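The picnic set came back up from the cellar last weekend, and with it my yearly fit of excitement about eating outdoors. I know some people think a meal in a field is a worse version of a meal at a table. I have tried very hard to see it their way and I can't! A boiled egg eaten on a hillside is twice the egg it was at home.

So this is a long post about picnics: what I pack, where I go, what I've stopped bothering with, and the potato salad I keep getting asked for.
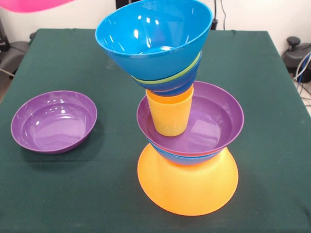

**Zuzana Danko**
*Home cook, slow walker and writer of this blog*

Wednesday, June 10, 2020

I grew up with picnics that were really just lunch on the move. My mother would wrap bread and cold schnitzel in a tea towel, put the tea towel in a string bag, hang the string bag on my father, and off we'd go. There was no blanket. You sat on your coat, or on a log if you'd got there before your brother. Pickled gherkins came in the jar and were passed along with one fork, and if you were last you got the small soft ones and a lot of dill.

When I moved to Fletedville I discovered the other sort, the English sort, with a hamper and a rug and somebody's aunt bringing a trifle in a glass bowl across two stiles. I was thrilled. I still am, to be fair, but I've ended up somewhere between the two. I like a proper bowl to eat from and I like a rug. I do not want to carry anything that would make me cry if I dropped it.

## Where to go

You don't need a view. I say this as someone who has dragged friends up to the top of Pralley in a gale for the sake of a view, and we ate our sandwiches facing the wall with our hoods up. The best spot I know is halfway up the same hill, on the left after the second gate, where the ground dips and there's a hawthorn to keep the wind off. You can see a barn and a bit of road. It's wonderful. I've been going there for 13 years and have only once found someone else in it (a very nice man asleep with a newspaper, so we went round).

Look for flat ground first, then shelter, then shade. Water is lovely but water means midges, and after six o'clock the midges win. If you're taking children, pick somewhere with something to climb on, even if it's only a fallen trunk, and eat within sight of it.

I'm also very fond of the non-picnic picnic: the back step, the allotment, the bench outside the library. Ten minutes, a flask, a cheese roll. With everyone keeping close to home this spring I've had more lunches on the back step than in all the years before, and I've got to know one particular blackbird extremely well. He likes crust. He's not interested in lettuce.

## What I take

Food that is better cold, or at least no worse. People go wrong by packing hot food and hoping. My regulars are:

- potato salad (below)
- a flat omelette with peas in it, cut into squares
- radishes with the leaves on, and a twist of salt in paper
- bread in one piece, and a knife to cut it there
- hard cheese, never soft, not in June
- cherries if there are any, apples if there aren't

And a cake that can stand a knock. Sponges with cream in are for gardens. For hills you want something with a bit of weight to it, a gingerbread or a poppy seed loaf, wrapped in greaseproof and then in a cloth. My gingerbread has rolled down a bank and been eaten straight afterwards with no complaints from anyone.

I've given up on salad leaves altogether. They go limp if you dress them and they blow away if you don't.

Drinks are the heavy part, so share them out. Cold tea with lemon and a spoonful of honey is my favourite thing to find at the bottom of a bag. Freeze one bottle overnight and pack the food round it, and it'll be drinkable by the time you've eaten.

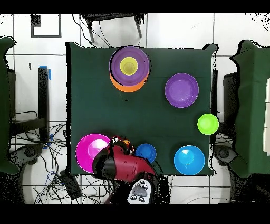
Then there's the question of when to set off, and I've come round to early. For years I planned every picnic for one o'clock because that is when lunch is, and every year I sat in full sun with the butter running off the bread. Now we leave after breakfast and eat at half past eleven, or we go the other way and make it supper. A supper picnic in June is a glorious thing. It's light until ten, the walkers have gone home, the sheep get chatty, and you can have a proper sit. Take a jumper. Take another jumper for the person who said they wouldn't need one.

I should mention the rug, as I get letters about the rug (two letters, but they were long). It's a wool one from Kandpal, the draper's on the corner that closed, and it has a waxed back I stitched on myself out of an old tablecloth. Wool on top is warm and waxed cloth underneath keeps the damp out. It weighs a fair bit, so if I'm walking any distance I take the thin cotton one and put up with a cold behind.

## The potato salad

It's my mother's, more or less. She never measured, and when I rang to ask her for amounts she said "enough", so I've worked these out over many lunches. It feeds four hungry people or six polite ones.

You'll need:

- 1 kg waxy potatoes, small ones if you can get them
- 4 eggs
- 3 large gherkins, and some of the liquid from the jar
- 1 small red onion
- 2 tablespoons mayonnaise
- 3 tablespoons plain yoghurt
- 1 heaped teaspoon mustard
- a big handful of dill
- salt and plenty of pepper

Boil the potatoes whole in their skins, in water as salty as you dare. Boil the eggs for 10 minutes and put them straight into cold water. While all that is going on, chop the onion as finely as you can and leave it sitting in three spoonfuls of gherkin liquid with a pinch of salt. It goes pink and loses its bite.

Drain the potatoes and peel them the moment you can bear to touch them (I hold mine in a tea towel and swear a bit). Slice them thickly into your biggest bowl and tip the onion and all its liquid over the top while they're still steaming. Please don't skip this! Warm potatoes drink it up and cold ones just sit in a puddle.

Let everything go cold. Mix the mayonnaise, yoghurt and mustard, chop the gherkins and eggs, and fold the lot together with the dill. It wants a night in the fridge if you've got the patience. Taste it again in the morning, as it nearly always needs more salt.

For carrying, I use an old Imov tin with a clip lid, and it goes in the bag next to the frozen bottle. Eat it the same day.

## Getting the little ones to eat it

My niece wouldn't touch potato salad until she was allowed to serve it. That was the whole trick. She was given a spoon and put in charge, everybody had to come to her and ask nicely, and by the third helping she was eating out of the tin. Since then I've let whoever is youngest lay out the rug as well. Things end up in funny places and the cherries get eaten first, and I've decided that's fine, because who wouldn't start with the cherries?

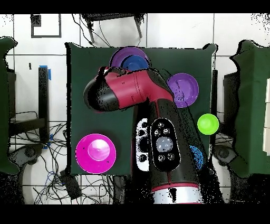 *Plenty of colour on dark green.*

## A few odds and ends

Bring a damp flannel in a bag. It does hands, faces, knees and the knife.

Salt should travel in its own little pot with a screw top. Paper twists look charming and I still use them for the radishes, but one shower and you've got a paste.

If there are wasps, put a spoonful of jam on a leaf a good way off and move your cups in the other direction. It works for me perhaps half the time, and the other half we pack up and walk on.

Somebody asked me when I stop. October, usually, if there's a dry day with some sun in it. Last year's final one was soup from a flask and the end of a fruit loaf, in gloves, in the dip by the hawthorn, and we stayed until we couldn't feel our feet. I loved every minute.

I'm trying a cold beetroot thing next, with horseradish, and if it's any good I'll put it up here. In the meantime do send me your own picnic regulars, particularly cakes. I need another one that bounces.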